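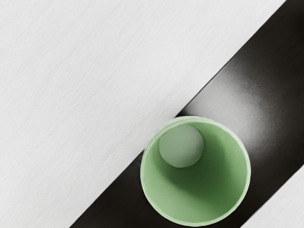
*Green ball, green cup.*

**Why your paint never matches the chip**
Zallholm library, evening talk, 34 minutes plus questions

Wait for the door to close. It won't close by itself.

Open with the hallway story. I bought a color called Amissah, which on the chip was a calm gray. On my hallway it was lavender. I lived with lavender for 2 years and told guests it was a choice.

Ask for hands: who has painted a room twice? Who has painted it twice in the same month? Find the couple who put their hands up at different times. Leave them alone.

**Part one – light**

- North windows push everything blue. South windows forgive you until about four in the afternoon.
- Store lighting is bright and flat, and your living room has one lamp from college.
- Bulb story: Fredy Apaza changed every bulb in his kitchen and got the color he'd paid for. Then he saw the state of the ceiling. (Pause. If no laugh, keep moving, they'll laugh at the ceiling later.)

**Part two – neighbors**

Colors get pushed around by whatever is next to them. A gray beside a red rug leans green. Same gray, same can. Pass around the two cards here, the one with the orange border and the one with the blue. Get them BACK this time.

Mention floors. People forget the floor is the biggest colored thing in the room and they mostly inherited it.

**Part three – samples, and how to lie to yourself less**

- Paint a board, two coats, and leave a white edge.
- Move it around. Morning, evening, behind the couch.
- Don't hold it up against the old color. You'll end up judging the old color.
- Stop at three boards. Wekesa Nyamweya got to 26 and then hung wallpaper.

Skip the sheen section if we're past 7:40. If not: flat hides bumps, gloss reports them to everyone.

**Close**

Back to the hallway. It's a different gray now, called Mondeck. My sister says it's lavender.

Questions. Someone will ask about accent walls. Be kind.

Next talk is in August, on grout. Say it as though that's good news. Return the clicker to the front desk and take the spare batteries home, they're mine.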